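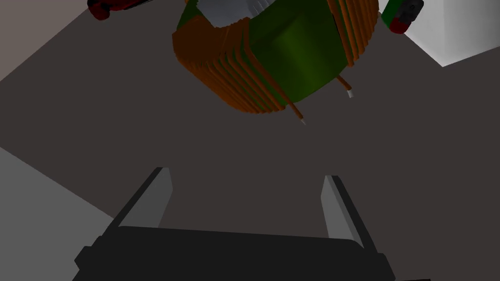 How a Seed Knows When to Sprout

A seed is a very small plant packed inside a hard cover called a seed coat. The small plant is called an embryo. Next to it, or around it, is stored food. The embryo uses this food until it has leaves and can make its own.

A dry seed in a packet is alive, but it is resting. This rest is called dormancy.

What a seed needs

Water comes first. The seed soaks it up through the coat and swells until the coat splits. Bean seeds swell a lot. Lettuce seeds swell too, but they are so small that it is hard to see.

Seeds also need air. The embryo takes in oxygen to turn its stored food into energy. Soil that is full of water has little room for air, and seeds in it often rot.

The last need is the right temperature. Peas can sprout in cool soil. Squash and cucumbers wait for warm soil.

Some seeds check for light as well. Lettuce is one of them, so it is planted close to the surface.
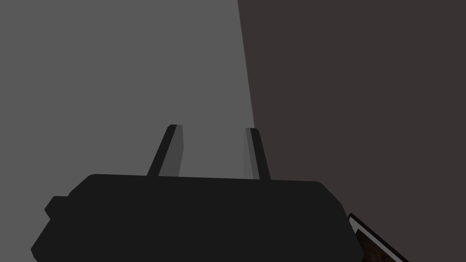 The root comes out before the shoot. It grows down even if the seed was planted upside down, because root tips can sense gravity. The shoot grows up. A bean shoot bends into a hook as it pushes through the soil — the hook protects the soft leaves at the tip.

Seeds that wait for winter

Many wild seeds will not sprout in the fall, even in warm, damp soil. They need weeks of cold first. Without this rule, a seedling could come up in December and freeze.

Do all seeds sprout?

No. The Gerdale school garden tested two kinds of seed last spring. It planted 647 marigold seeds in trays, and 391 came up. It also planted 100 radish seeds, and all but 2 came up. The marigold seeds were older. Seeds use a little of their stored food while they rest, and parts of the embryo wear out with age.

Words to know

Embryo: the young plant inside a seed.
Dormancy: a resting state.
Germination: the start of growth from a seed.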